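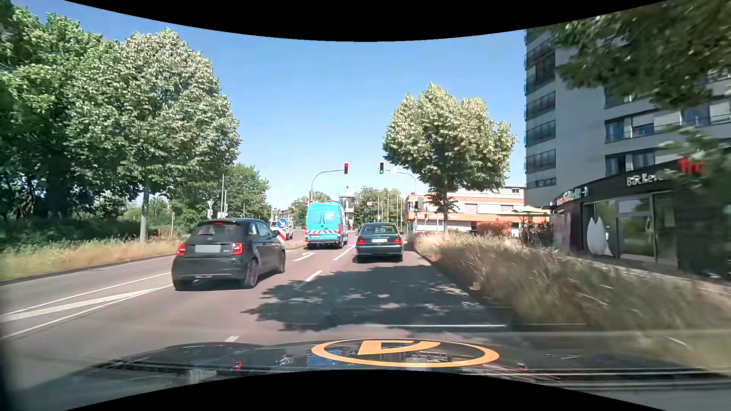
## Edthorpe says new signal timing will cut waits. Where are the numbers?

*February 2026*

Edthorpe plans to retime its traffic lights by September, using software from a firm called Prukent. The company says drivers will spend less time sitting at red. It has not said how much less, or compared with what.

The city's case rests on a survey mailed to 3,581 homes. Only 400 came back, and the form didn't ask people which intersections they use or what time they drive. One question asked if they would like "smoother trips." Most said yes.

Glenys Sugden, who runs a tire shop near the Magaña Street lights, has heard it before. "They retimed these a few years back and we got the same line at five o'clock," she said. "I'd like somebody to stand out here with a watch first."

The contract covers 100 signals, with a yearly fee of $2,000 for each one. A city spokesman said before-and-after travel times would be "looked at" once the system is running. Asked if the "before" times had been collected yet, he said he would have to check.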